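Two-Arm Reaching With a Shared Planner: Final Report

Kodent stream, submitted 24 Oct 2024

1. What we set out to do

The original proposal promised a planner that would let two arms pick items out of clutter while "cooperating fluidly". Our supervisor circled the word fluidly and wrote "define" beside it. We never did, so it has been removed from the title.

What we built is smaller. It is a piece of software called Malalham that sits between the perception node and the two arm controllers, and decides which arm is allowed to move where. Everything below the joint controllers came with the lab and was left alone, mostly out of fear.

2. How it works

Each wrist camera feeds its own detector. The detections go into one shared list, and this is where August went. When both cameras saw the same packet, the list held two packets a few centimetres apart, and the planner cheerfully sent an arm to each. We now merge any detections closer than 60 mm, which fixed the ghosts and introduced a new problem: two real items lying side by side become one item with an ambitious grasp point between them.

The planner runs at 30 Hz. On each cycle it reserves a volume of space for one arm and makes the other plan around it. If no path turns up within 300 ms, the second arm holds its position and tries again. Early versions let both arms hold for each other, and they would have gone on being polite until the building closed. A fixed priority (left goes first) broke the tie. It is not elegant, but it has the advantage of finishing.

Our test task was an open cardboard box on the floor with mixed contents, snack packets and plastic bags among them. Bags are the worst of it, as the detector's idea of a bag's outline changes whenever the bag does. 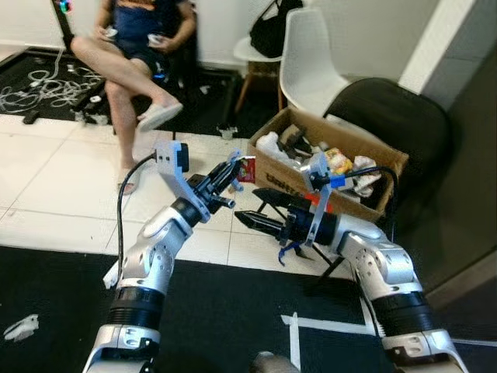
Ailbhe Tully asked at the mid-project review why we didn't drop the priority rule and plan for both arms as one big robot. We tried it on the Alldale simulator. The paths were lovely, and the planner took so long over them that we missed every deadline in the control loop. The code is still in the repository, in a folder called later.

3. What went wrong

There were 3 main faults. The clocks on the two camera streams drifted apart, so the merged list was sometimes a mixture of now and slightly before now. The gripper model was too short, making the software's collision check more optimistic than it should have been. And the log files were named by hand until Birdie Begay wrote a script to do it, after we had already lost a set of runs to a file called test_final_new.

4. If we had another term

We would replace the distance rule for merging with one that also compares colour, and let the priority swap when the left arm is stuck. Birdie also wants to rewrite the configuration loader, which currently reads the same settings from two places and believes whichever it read last.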